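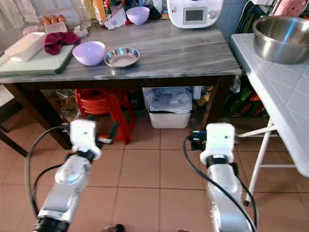
Call for participants: working group on good practice for robots in home kitchens

Gornis is looking for 8 people to help write and test a set of plain rules for two-armed robots that work in ordinary kitchens. The work is part-time and paid, and runs until the end of November. You do not need a technical background for most of the places.

Background

The rules most of our partners use were written for factories. They assume a fenced area, a trained operator and a floor with nothing on it. Home kitchens have stools under the table, bags against the wall and food left out on the worktop, and people walk in to get a glass of water. For two years our field teams have worked from a short internal checklist, and each team has added its own lines to it. The Jurnwood team stops both arms when anyone enters the room. The Peltov team only stops them when a person comes within reach of the table. Both have reasons, and both cannot be the rule.

We have collected 231 notes from field sessions where somebody thought the checklist was unclear, missing something or wrong. The group will go through these and produce one document that a new operator can read in an evening.

What the document will cover

Clearing and checking the work area before power is switched on, including the floor between the base and the table
Cable routing, and who checks it
Food hygiene: raw and cooked food, cleaning of grippers, when a cloth must be changed
Knives, glass and hot pans, and which of these stay out of reach of the arms altogether
Appliances that are plugged in or switched on during a session
Who may be in the room, and what they must be told first
Stopping: who can call a stop, how, and what has to happen before restarting
Recording in people's homes, including papers, post and medicine left in view
What gets written down after a session, and for how long it is kept

Speed and force limits are being dealt with by a separate engineering group. We will pass comments on to them but will not set figures ourselves.

Who we are looking for

Three people who cook regularly at home and would be willing to have sessions in their own kitchen. Small and crowded kitchens are welcome. Please do not tidy up specially or buy anything for this.

Two people with experience of operating or supervising robots near members of the public. Six months is enough.

One person who has worked in food hygiene, catering or environmental health.

One person who has written procedures or safety instructions that other people had to follow.

One person who uses a wheelchair or walking aid at home, or who cares for somebody who does. The present checklist says nothing useful about turning space or low worktops and we want that put right.

All participants must be 18 or over. Meetings are in English. If you would like an interpreter or need other support, tell us when you apply and we will arrange it.

What is involved

There will be 6 meetings of two hours each, held online in the evening, with reading beforehand. Each participant also attends two practical sessions, where the draft rules are tried out during normal kitchen tasks. You will not be asked to operate the arms unless you already have operator training. A trained operator is present at every session with a hand on the stop control, and anyone in the room can call a stop without giving a reason.

Hosts will get a visit first from Bethel Abdella, who looks at sockets, floor and access, and goes through the recording consent form. Hosts can ask for any recording made in their home to be deleted, up to the date the final document is issued. Hosting can be withdrawn at any point — this does not affect your place in the group or your payment.

Payment

Participants receive 1000 euros in total, paid in two halves, the first after the third meeting. Hosts also receive a separate payment for each session held in their home. Travel is refunded on production of a receipt.

The finished document will be free to use, and will carry the names of everyone in the group who wishes to be listed. Sönmez has agreed to try it with its own operators first. Members who disagree with a rule can have a short note of disagreement printed beside it.

How to apply

Write to Getachew Tamiru, who chairs the group, at the Gornis office. One page is enough. Say which of the places above you are applying for and what experience you have, and give one rule you think should be in the document. If you are offering your kitchen, add a rough floor plan with the position of the table, the door and the sockets. A pencil sketch will do.

We will reply to everyone. Shortlisted applicants will be asked to a half-hour telephone call with Getachew and Bethel.

Employees of firms that sell kitchen robots may apply but must say so — no more than two places will go to people in that position.

Posted Sunday, July 4, 2021. Applications stay open until all the places are filled.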